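The Drundthorpe House: Bedrooms and Laundry Days

Welcome to the upstairs page of our gallery! If you came over from the kitchen and porch pages you already know that we are slow people with a big old house, and that the pictures get put up whenever there is a rainy evening to do it in. The bedrooms took us the longest of anything, partly on account of the wallpaper (six layers of it in the front room, and the bottom one was the prettiest) and partly on account of our habit of using whichever room was nearly finished as a place to fold the wash.

A few of you wrote after the last update to ask about bedding and colors, so I have tried to say a little more about those this time. The walls upstairs are all the same warm white, which we bought in one enormous order and are still using up – there are three cans left in the cellar if any neighbor would like one. With the walls that plain we felt we could be as loud as we wanted with the sheets and blankets, and loud is certainly what we have been. My mother kept a white bed all her life and I loved it, but I have never once managed to keep one white myself.

The back bedroom

We call it the back bedroom even though it gets the best of the morning. It looks out over the pear tree and down toward Clorkusside, and by eight o'clock in June the whole room is so bright that there is no sleeping in, whatever sort of curtain you hang. The floor was the worst in the house when we started, and it took 102 new nails to stop it from talking every time a person crossed to the window.

The bed came from Vikari, a small furniture shop that has since moved out of town, and we went back and forth on the headboard for weeks. I wanted a padded one for reading against and I am so glad we held out for it, as there is hardly an evening it doesn't get leaned on with a book and a cup of something.
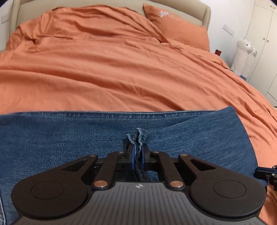 The linen cupboard

Halfway along the hall, and the only cupboard in the house with a door that shuts properly. We added shelves right up to the ceiling, some 3 inches farther apart than the old ones, so that a folded quilt goes in without a fight. Orange things live on the middle shelf, blues and greens below, and the odd pillowcases go up top where I can forget about them.

The washroom corner

The machine stands under the slope of the roof, with a drying rail over it that we pull up on a cord. Jeans take forever up there in winter, so we wash them early and give them the whole day. I do them inside out, with the buttons done up, and shake them hard before they go on the rail – the seams pucker a bit no matter what, and I have made my peace with that.

The landing

Just a chair, a lamp and the old Rweyemamu map print, which has the year 1667 in one corner and a tea stain in the other. Everybody who climbs the stairs stops at it to catch their breath, and I have had some of my nicest conversations standing there with an armful of towels.

The garden pages come next, once the beans are in. Thank you for looking around, and do write if there is a room you'd like to see more of!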